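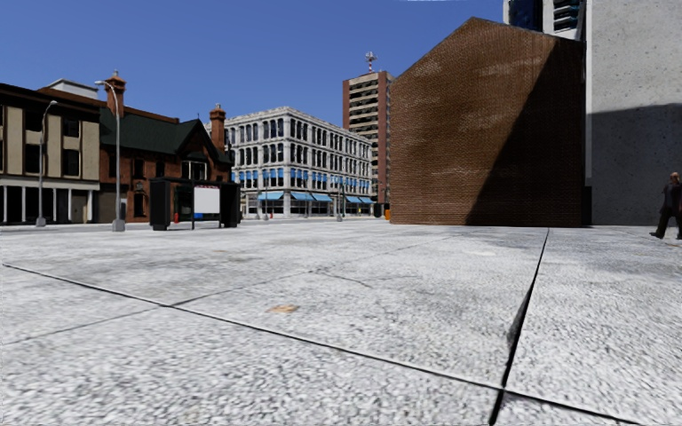

Indrek Mägi — course notes, Building Materials 2, 21 December 2019

Courses > Building Materials > Handouts > Masonry and paving

Filed under: Walls and ground surfaces

These notes cover movement and water in brickwork, and the paving that meets it. Read them before the Skemby site visit and bring your marked copy of handout 5.

Fired clay bricks take up moisture from the air after they leave the kiln and grow slightly. Most of the growth comes early, but it never quite stops. Concrete does the opposite and shrinks as it dries. Where a clay wall meets a concrete one, the joint between them has to allow for both.

Mortar should be weaker than the brick. A strong cement mix in a soft wall forces the cracks through the bricks, and bricks cost far more to replace than pointing.

White deposits on brickwork are usually salts carried out as the wall dries. Brush them off dry. Washing puts some of the salt back in.

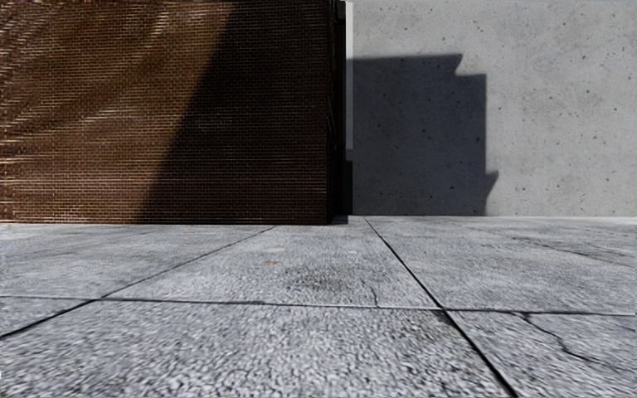 Brick and concrete walls rising from slab paving.

Paving next to a wall should fall away from it. Large slabs need fewer joints, so each joint takes more movement — check the width at both ends of a run. Keep the finished surface at least two courses below the damp-proof course.

For the exercise, compare the Nundov and Stellow specifications (library references 3025 and 3166). Write up to two pages on how each one deals with the joint at the foot of the wall. Hand in sketches with dimensions in millimetres.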